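Right, a thread about The Grollel Inheritance, all 1095 pages of it, which everyone I follow seems to be reading this summer. I have reached the end. I have doubts. 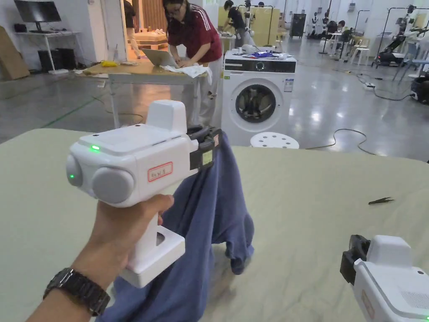

Do you need to have read the old three-volume sensation novels to get anything out of it? You can follow the plot perfectly well without them, but you'll miss where most of it was lifted from.

And lifted is the word. Locked wing, forged will, governess with a past, a solicitor who coughs before every lie. Anyone who has spent a wet week with the Victorians will have the ending by chapter 2.

The publisher, Radebe, calls it "a reinvention of the form". I'd like to know which part was reinvented. The chapters are shorter, I'll grant them that. The swearing is new.

I went back to my favourite of the old ones to check I wasn't being unfair. It's a creaky thing called Hirneno, long out of print, and I'd remembered it as quicker than it is. There are 60 pages on a disputed right of way.

But the right of way matters! The heroine can't leave the house without crossing land that may not be hers. Every time she goes out for a walk the law goes with her. You feel the hedge closing in and you're only reading about a footpath.

The Grollel house has no footpath. It has "an air of menace". We are told this in the first chapter, and again at dinner, and again when somebody opens a drawer.

Someone replied earlier that the modern book is "in conversation with" the older ones. I've never been sure what that means. If I repeat what you said a bit louder, are we in conversation?

To be fair to it, the middle section is good. The governess gets a job in a draper's shop in Grostow and for a while the author forgets about the will. She learns to measure cloth, she gets chilblains, she falls out with the woman she shares a room with over a candle. I'd have read 1000 pages of that.

Then a letter arrives and we all have to go back to the house.

What bothers me more is the praise for her being "a heroine with agency at last". At last? The women in those old books forge, bribe, elope, fake their own deaths and run boarding houses. Some of them do it in a single volume. I do wonder how many of the people writing these notices have opened one.

They do usually get punished for it by the final page, and that's a fair complaint. The new one lets its heroine off. I wanted to be pleased about that and found I didn't believe it, as the book hadn't shown me anybody who might have stopped her.

A few of you have asked whether it's worth the money. I borrowed mine from the library and there was a long queue behind me in July, so I can't say I've suffered. I'd wait for the paperback and skip from the fire to the shop.

Next up is the second volume of Hirneno again, properly this time, footpath and all. I may turn out to be wrong about that one too. I skipped a lot of the sermon.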